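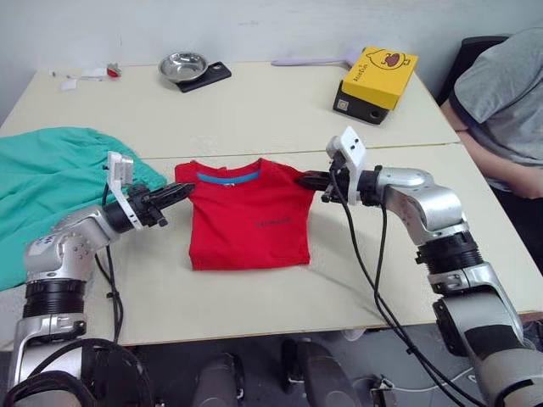 Red shirt, blue collar trim, folded.

From: Darius Radu
To: drillari-shirts list
Subject: Re: Re: how are we folding these

Naa Essien wrote:
> I have now opened the first box that came back from the Zakaria
> Street crew and I would like to know who taught them to fold. Half
> are rolled. One was in a sort of envelope. Can we please agree on
> one way before the other boxes go out in October? Also, does the
> lettering go on the outside or not? Ekow says inside, to protect
> it. Nana says outside, so people can find the thing.
>
> Naa

Naa,

The envelope was mine. I saw it done once and was proud of it for an entire afternoon.

I vote for the rectangle, as in the picture at the top. Sleeves tucked in, collar along the top edge, lettering out. The bottom and sides are a bit rumpled and I propose we all learn to live with that. We have 1,138 shirts on the order and 1,105 people who have paid for one, and I don't believe any of them will be writing in about the edges.

For those who missed the last round:

Face down first, smooth it flat with your forearm. Sides in, then the sleeves back over themselves so they don't poke out like ears. Bottom up to the collar, flip. If the collar ends up underneath you have made a pillow, start over.

Ekow, I take your point about the lettering, but last year we packed them face in and Dezső had to unfold 205 shirts to find the ones that said the right thing. He still brings it up. He brought it up at my sister's wedding.

Stacks go no higher than your elbow when you're sitting down. Dezső's elbow, if there's a dispute, as he's the tallest and will be lifting them anyway.

The big teal things are a separate problem. They're a lot larger than the red shirts, they will not go into a rectangle of any size I recognize, and Prasitz wants them in their own boxes. My current method is to bunch them up and look at something else. Nana, you claimed at supper that you had a system. Please post it, with 2 steps or fewer.

I'll be at the table from 4 pm with the tape gun. Bring your own scissors, mine have gone to live at Ekow's.

Darius

--
To leave this list, write to Nana Abubakari. She will ask why.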